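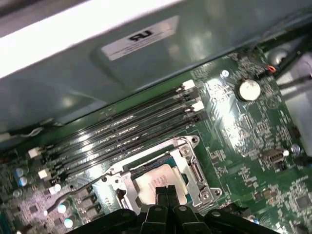
Robot on the teardown bench - anyone else been through this?

plikar_pete
27/09/2019
Hi all, long time reader, don't post much. I work at a refurb place (office desktops mostly, ex-lease stuff, we strip them, grade the parts and either rebuild or sell on). We've now got an arm on one of the teardown benches. The idea is it does the boards: memory out, processor out, parts in the tray, next one please. Management say no jobs are going and so far that's been true, but my day has changed a lot and I'm curious how other people found it. I used to strip a machine from lid to bare case on my own. Now I take the lid, drives and cooler off, clean the paste, slide the case into the fixture and stand there like I'm waiting for a bus.

Any tips for not going bonkers?

Clorko
Welcome to my world mate. We had one put in at a place that did set-top boxes, different gear but the same job really. First month I hated it. Then my wrists stopped hurting and I shut up about it. How are yours? Years of popping latches and load levers does a number on your thumbs.

plikar_pete
Thumbs are better, I'll give it that. I used to tape the right one up by the end of the week. It's more that I've got nothing to think about. When I did the whole machine I had a rhythm, radio on, and I'd notice things - a bulging cap, a slot with gunk in it, somebody's login on a sticky note inside the lid. Now the case is in front of me for a couple of minutes and gone.

Oleksandra Kushnir
I run the bench team at a mid-sized recycler so I'm probably the enemy here, but I'll put the other side. We brought ours in because we couldn't keep people on teardown. They'd stay 3 months, get good, then leave for something that didn't wreck their hands. Since the arm went in I've lost two people, and one of those moved to Perth.

What we got wrong was exactly what you're describing. We put a skilled person at the front of the line as a loader. Terrible use of them. We've since moved the graders to the back end, where they look over what the arm has pulled and decide what gets tested, what gets sold and what gets scrapped. Anybody can load, and we rotate it so it's never your whole shift. Ask your boss about rotating before you ask about anything else.

prekska
Sorry but "anybody can load" is how it starts. Anybody can load means they pay you like anybody. We had a grade for strip and test and a lower one for feeding the machine, and guess which one the new starters all went on. Same bench, same hours, less money. Get your classification in writing NOW while they still need you to teach the thing.

Oleksandra Kushnir
That's a fair point and I won't argue with it. Ours stayed on the same rate but only because the crew pushed for it. I should have said that part first.

panasiuk_88
How does it go on processors? That's the bit I don't believe. A stick of RAM, sure, it's a big flat thing you can grab. But a CPU sitting in the bracket with hardly any edge to hold on to, and all those contacts underneath waiting to be bent? I've wrecked a socket myself with a perfectly good pair of eyes and ten fingers.

plikar_pete
Better than I expected, worse than the salesman said. The lever has to be up and the load plate clear before it goes in for the chip, otherwise it sort of hovers about and then asks for help. When it asks for help a light comes on and I go and sort it out. On a good day that's 2 or 3 times before smoko. On a bad day (mixed pallet, every case a different layout) I may as well do the lot myself. It really doesn't like shiny things either. We moved one of the overhead lights because of glare off the case metal and it got a lot less fussy after that.

Matvii Boiko
Maintenance tech here, I look after 11 of these at a couple of sites. Shiny case panels are a pain everywhere. Try a diffuser over the light before you go moving more fittings, a sheet of frosted acrylic will do it. And sort your pallets by model before they get to the bench! It's boring, but a run of the same case goes through with hardly a stop, and then whoever's on the bench can do something useful instead of babysitting.

Also keep a notebook of every stop and what caused it. I know, paperwork. But the person who has that notebook is the person the integrator rings, and after a while that's a different job with a different pay rate.

prekska
Or you fill in the notebook, they fix all the stops, and then they don't need you to stand there.

Matvii Boiko
Could happen. I've seen it happen once, to be straight with you. I've also seen two bench hands end up in my team and they're the best techs I've got, they know what a board feels like when it's about to crack. I'd still keep the notebook. Keep your own copy of it, too.

Clorko
Seconding the own copy. And photograph your bad ones.

panasiuk_88
I still reckon I'd beat it on a mixed pallet.

plikar_pete
You would! I do, most days. But I can't do 500 boards and then come home and open a jar, so there's that.

Thanks everybody, this has been more useful than the toolbox talk we got. I've put it to my supervisor that we rotate loading and that I go on grading for half the shift, and I asked about the classification (thanks prekska, she didn't love that one). She's getting back to me in October. Frosted acrylic is on order, I paid for it myself so I'd better get that back.

Oleksandra Kushnir
Keep the receipt! And let us know what she says about the grading. If she wants to talk to somebody who's already made the mistake, send me a message and I'll give you my work number.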